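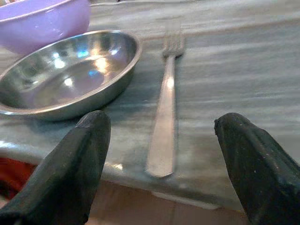
COMMUNITY NEWS

Gidey kitchen asks for bowls and forks ahead of November suppers

13 September 2022

The shared kitchen at Gidey House is collecting tableware before its supper evenings start again in November. Stainless steel bowls, plastic bowls and plain metal forks are at the top of the list.

Štěpánka Mikuš, who runs the kitchen, said the cupboards held 77 place settings at the last full check, but only 17 of them still had a fork. Spoons are in better supply.

"People take a fork out to the garden with their lunch and it stays there," she said. "We find them in the spring."

Items can be any color and do not have to match. Shallow steel bowls are preferred for salads and fruit because they stack well on the narrow shelf over the sink. Chipped china and anything with a loose handle will be turned away.

The counter will also be cleared and set out again for the season. Cutting boards will move to one end, next to the fruit, and the clean bowls and cutlery will stay together near the front — at present they are kept wherever there is space. Food boxes left by users will go to the fridge and need a name on the lid.

Donations can be left at the Wodness Street entrance, in bags of up to eight pieces. Hamdia Degefa is handling the collection and will wash and sort everything that comes in.
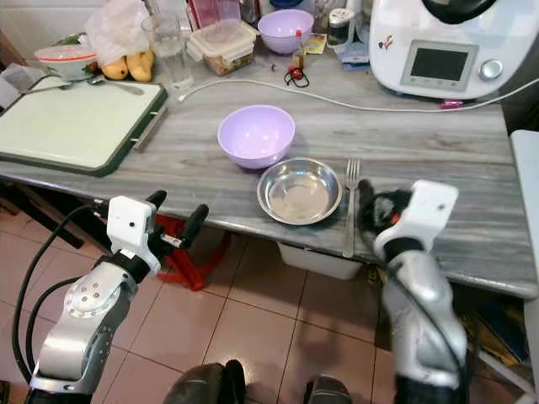

Do donated bowls and forks need to be washed first?

A quick rinse is enough. Everything is washed again at the kitchen before it goes into the cupboards.

The first supper will seat six tables, and the menu will be posted by the door a week ahead.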